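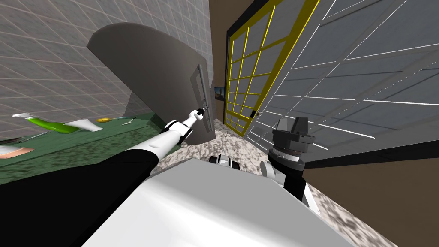
제4장은 공동 작업장에서 조립한 Clevell 양팔 로봇의 문 여닫기 동작을 설정하고 점검하는 절차를 규정한다. 본 장의 작업은 제3장의 팔 조립과 배선 점검을 마친 기체에 한하여 실시하며, 실기 동작에 앞서 반드시 모의 환경에서 동일한 동작을 확인하여야 한다. 모의 환경은 주방 형태의 공간을 사용한다. 파지 자세의 기준은 왼팔 그리퍼가 문판 가장자리 부근의 세로 손잡이를 감싸 쥔 상태로 하고, 이때 오른팔은 손목과 그리퍼를 위로 향하게 하여 문판에서 떨어뜨려 둔다. 조리대 위의 병과 식기류는 이 단계의 조작 대상이 아니므로 위치를 변경하지 않는다.

9월 개정
작성: Angus Chisholm (Medska 공동 작업장 기술 문서 담당)

4.1 적용 범위

본 절차는 Medska 공동 작업장의 공용 작업대에서 조립한 기체와, 동일한 부품 목록에 따라 가정에서 조립한 기체에 적용한다. 관절 구동부를 다른 제품으로 교체한 기체는 부록의 관절 한계값을 다시 작성한 후 본 장을 적용한다. 미닫이문과 자동 닫힘 장치가 달린 문은 적용 대상에서 제외한다.

4.2 준비 사항

작업자는 다음 사항을 확인한 후 설정을 시작한다.

1. 제어용 컴퓨터에 Gitar 제어 프로그램이 설치되어 있고, 기체 설정 파일이 작업 폴더에 저장되어 있을 것.
2. 비상 정지 단추가 작업자의 손이 닿는 곳에 고정되어 있을 것.
3. 양팔의 관절 영점이 제3장의 기록지와 일치할 것.
4. 그리퍼 손가락의 고무 패드에 들뜸이나 갈라짐이 없을 것.
5. 시험용 문은 경첩 쪽과 바닥 쪽이 모두 작업대 또는 벽체에 단단히 고정되어 있을 것.

참고: 시험용 문은 폭 400mm의 합판에 세로 손잡이를 부착한 것을 표준으로 한다. 가정에서는 사용하지 않는 수납장의 문을 대신 사용할 수 있으나, 유리가 끼워진 문은 사용하지 않는다.

4.3 모의 환경 설정

1. 주전원을 차단한 상태에서 팔 구동부의 전원 연결선을 분리한다. 통신선은 그대로 둔다.
2. Gitar를 실행하고 ‘모의’ 방식을 선택한다. 화면 상단의 상태 표시가 ‘모의’로 바뀌지 않으면 다음 단계로 진행하지 않는다.
3. 기체 설정 파일을 불러온다. 왼팔과 오른팔의 이름이 뒤바뀌어 표시되는 경우 설정 파일의 좌우 항목을 수정하고 다시 불러온다.
4. 주방 공간을 불러온 뒤 기체를 문 앞에 배치한다. 몸체와 문판의 회전 범위가 겹치지 않아야 한다.
5. 관절 속도 상한을 정격의 30%로 설정한다.
6. 설정을 저장하고 프로그램을 종료한 다음 다시 실행하여 저장된 값이 유지되는지 확인한다.

주의: ‘모의’ 방식이 선택되어 있더라도 구동부 전원 연결선이 연결된 상태에서는 이 절의 작업을 실시하지 않는다. 이전 판의 Gitar에서는 재실행 시 방식이 ‘실기’로 되돌아가는 경우가 있다.

4.4 손잡이 파지 위치의 등록

1. 왼팔을 대기 자세로 이동시킨다.
2. 그리퍼를 완전히 연 다음 손가락 사이의 중심선을 손잡이의 세로축에 맞춘다.
3. 그리퍼를 손잡이 쪽으로 천천히 전진시킨다. 손바닥면이 손잡이에 닿기 전에 정지시키고, 이 위치를 ‘접근점’으로 등록한다.
4. 그리퍼를 닫아 손잡이를 감싸게 한 뒤 ‘파지점’을 등록한다.
5. 그리퍼를 열고 접근점까지 후퇴시킨다. 후퇴 중 손가락이 손잡이에 걸리면 접근점과 파지점의 각도가 서로 다른 것이므로 2번부터 다시 실시한다.

참고: 문판의 모서리가 둥근 경우에는 문판 윤곽을 기준으로 파지 위치를 정하지 말고 손잡이의 위쪽 끝과 아래쪽 끝을 각각 등록하여 중간점을 구한다. Gitar의 윤곽 인식 기능은 곡면 가장자리에서 오차가 커진다.

4.5 문 회전 경로의 작성

1. 경첩 축의 위치를 입력한다. 값은 문판을 닫은 상태에서 측정한다.
2. 경로 종류를 ‘원호’로 지정하고 시작점에 파지점을 입력한다.
3. 끝점은 왼팔의 팔꿈치 관절이 한계값에 도달하기 전의 위치로 정한다.
4. 오른팔을 ‘고정’으로 지정한다. 고정 지정을 생략하면 균형 보정 기능이 오른팔을 문판 쪽으로 움직일 수 있다.
5. 경로를 연속 3회 재생한다. 한 번이라도 충돌 표시가 나타나면 끝점을 시작점 쪽으로 옮기고 처음부터 다시 재생한다.
6. 이상이 없으면 경로를 저장하고 기록지에 파일 이름과 작업자 이름을 기재한다.

4.6 실기 시험

실기 시험은 두 사람이 함께 실시한다. 한 사람은 제어용 컴퓨터를 조작하고, 다른 한 사람은 비상 정지 단추를 담당하며 시험이 끝날 때까지 다른 작업을 겸하지 않는다.

1. 주전원이 차단된 것을 확인하고 구동부 전원 연결선을 연결한다.
2. 작업자는 양팔의 도달 범위 밖으로 이동한 후 주전원을 투입한다.
3. ‘실기’ 방식을 선택하고 속도 상한이 4.3의 설정값과 같은지 확인한다.
4. 접근점까지의 이동만 단독으로 실행한다. 손잡이와 그리퍼의 중심선이 어긋나 있으면 4.4로 돌아간다.
5. 파지 동작을 실행하고 패드의 접촉 상태를 육안으로 확인한다.
6. 회전 경로를 단계 실행으로 끝까지 진행한다. 연속 실행은 단계 실행을 마친 뒤에만 허용한다.
7. 문을 닫힘 위치로 되돌리고 그리퍼를 연 다음 왼팔을 대기 자세로 이동시킨다.

경고: 그리퍼가 손잡이를 쥔 상태에서 주전원을 차단하면 팔의 무게가 손잡이와 경첩에 그대로 실린다. 비상 정지를 사용한 경우에는 팔을 받침대로 지지한 후 그리퍼를 수동으로 해제한다.

4.7 이상 발생 시의 조치

손잡이가 그리퍼에서 미끄러지는 경우: 파지력을 높이기 전에 패드의 오염 여부를 먼저 확인한다. 패드는 마른 천으로 닦고 용제를 사용하지 않는다.

회전 도중 팔이 떨리는 경우: 입력한 경첩 축의 위치가 실제와 다를 가능성이 있다. 축 위치를 다시 측정하고 4.5의 1번부터 실시한다.

손목 어댑터에서 소음이 나는 경우: Bhattacharjee형 어댑터의 고정 나사를 대각선 순서로 다시 조인다. 소음이 계속되면 사용을 중지하고 작업장 담당자에게 알린다.

점검 기록지는 기체와 함께 보관하며, 가정에서 조립한 기체의 기록지는 작업장 방문 시 사본을 제출한다.

댓글

Keisha Oyelaran
4.5의 4번을 빠뜨리고 한참을 헤맸습니다. 모의 재생에서 오른팔이 자꾸 안쪽으로 들어오길래 관절 영점 문제인 줄 알고 제3장부터 다시 했네요. 고정 지정 항목을 굵은 글씨로 표시해 주시면 좋겠습니다.

납땜초보
집에서 싱크대 하부장 문으로 시험하려고 합니다. 손잡이가 가로형인데 중심선을 가로축에 맞추면 되는지요?

Angus Chisholm
가로형 손잡이는 손목을 90도 회전시킨 자세에서 접근점을 등록하시면 됩니다. 다만 손목 관절의 한계값을 먼저 확인하시기 바랍니다. 고정 지정 항목의 표기는 다음 개정에 반영하겠습니다.

목요반아님
어댑터 나사 조임 토크 값은 어느 부록에 있습니까? 부록 목차에서는 찾지 못했습니다.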